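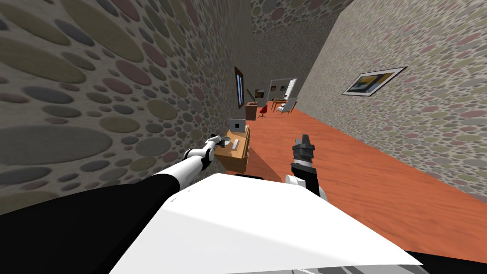

April, late, 11:40 pm

Stayed in the lab until they locked the building. The sim finally loads without crashing, so I can stop blaming the laptop in my bag and start blaming my own code. The new room from the Vetard pack has pebbly walls, and I spent too long wondering if the pattern would throw off the depth estimate. Left it in. The rest of the team can vote on it at the meeting.

The task for the club round is the small grey cylinder on the desk. Left arm only for now. I'm keeping the right arm parked out over the floor until the left one behaves, and I've set the controller to ignore it.

Ran 50 attempts after supper with the old approach path. 43 reached the pre-grasp pose above the desk. Of those, a lot closed too early and knocked the cylinder over. I think the wrist offset is wrong by 2 centimetres, because I measured it from the wrong joint back in the fall and never went back to check. Changed it in the config and wrote the old value in the margin of my notebook in case I'm mistaken.

The Clumach planner still picks odd elbow positions when the desk is close to the wall. I put in a penalty for that and it slowed everything down. Took it out again. Will try a smaller one.

The log folder is up to 2,472 files and I have to clear it before the Ostermann machine fills up and everyone gets annoyed with me.

Tomorrow: rerun with the new offset, same seeds. Email the Vurevow organizers about whether we can change the starting pose. Return the library book. Buy milk.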